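Folding Tables for the Student Canteen: Project Report

3. Surface and edges

Our group compared folding tables for the small canteen in the Datari building, which has to be cleared for evening classes. We asked 159 students what they disliked about eating there. The most common answer was lack of table space, followed by glare from the ceiling lights. 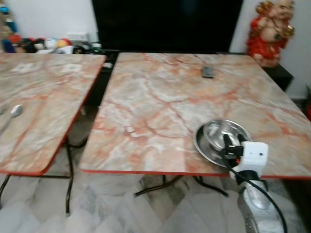
Table finish matters for glare and for cleaning. We chose a glossy marble pattern after looking at samples from Skotov and Daner. With two tables side by side, the orange-red veining is strong enough that a steel plate is still easy to find on it, but the far part of a tabletop can pick up whitish reflections. The thin red edging follows the rounded corner.

4. Place settings

We planned each setting at the near edge, leaving the far side free for shared dishes. The plan allows 2 tables per bay.
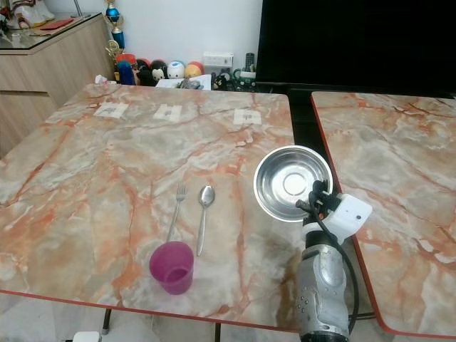

Figure 2. Fork, spoon and plastic cup on the marble-patterned top.

The gap between tables still needs work. Small cutlery could fall through it, and we did not have time to test a clip.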